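Ticket 343: Desktop shuts off by itself, Surenden front office
Opened by Gwenllian Wogan, picked up by Bleddyn Phillips

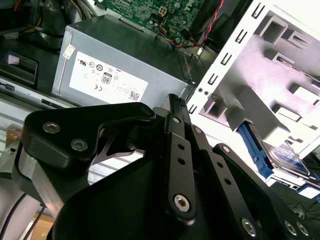 Can a power supply go bad if the fan in it still spins?
Sure it can, and it happens a lot. The fan only needs a little bit of power, so it'll keep turning long after the supply has stopped holding steady under a real load.

OK, notes as I go, mostly so I don't have to ask Gwenllian the same things twice.

Her machine cuts out with no warning, usually when she has the Donedik invoices open and hits print. No blue screen, no error, just off. Sometimes it comes right back and sometimes it sulks for ten minutes first. She says it started Monday, then remembered it did it once the week before too (thanks, Gwenllian!).

Tried so far:

Different wall outlet. Same thing.

Took the Veretti power strip out of the loop and went straight to the wall. Same thing, though that strip is going in the trash anyway, the switch on it feels crunchy.

Swapped the power cord for the one off my own monitor. Lasted through lunch and I got my hopes up, then off it went at 1:40.

Memory test, left it running while I did the Wako printer. Clean pass, so I'm not blaming the RAM.

Side panel off next. The supply is the plain gray metal kind with an 80 badge and the UL and CE marks on the label, and the label has a QR code too if anybody wants to go look it up. I pushed all the power plugs in firmly, including the ones on the motherboard, and put everything back. It ran the rest of the afternoon and then died at 4:15 in the middle of a print job. Gwenllian was very nice about it, considering.

So I put my spare supply in, the one from the closet. Printed 182 pages of old invoices back to back, both sides, and it didn't blink. Then I kicked off the big backup at the same time, just to be mean to it, and it still stayed up!

I'm calling it the supply. Please order a new one, same size and at least the same wattage, and I'd like my spare back when it comes. Ticket 209 was this exact same thing on the machine by the back door, so maybe order two while we're at it?

Leaving this open until the new one is in. Gwenllian, if it shuts off on you before then, write down the time and what you had open, and don't keep pushing the button, just come get me.

Status: waiting on part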